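3.2 Legibility of handwritten digits

Answer sheets came from two sites, Gristeo and Farska, and held 2,558 handwritten digits in all. Raters at each site marked every digit as clear or unclear. Sixes and eights were confused most often, mainly when the upper loop of the eight was left open.
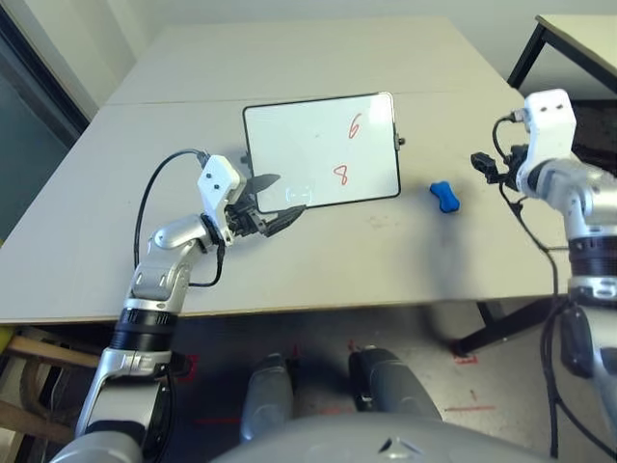

One reviewer from Gumede objected that an open loop is a habit of the writer and should be scored by writer, a point we accept. We therefore grouped the digits by writer, 121 in total, and scored each group again.

Raters worked at plain tables and took a break after every 10 sheets.
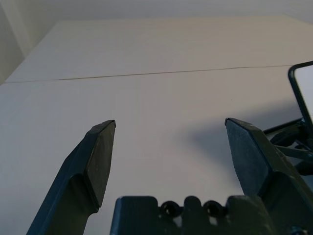

Figure 2. Tabletop with a thin brown seam.

Agreement between raters was higher at Farska than at Gristeo – the gap was widest for digits written in red. Pen width had little effect.
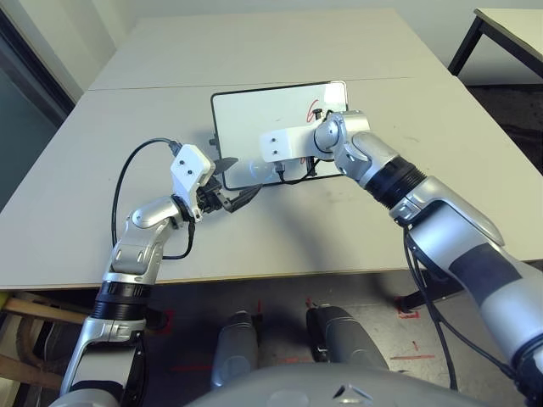
The same order held when the unclear digits were left out, so we kept the full set for the tests in the next section.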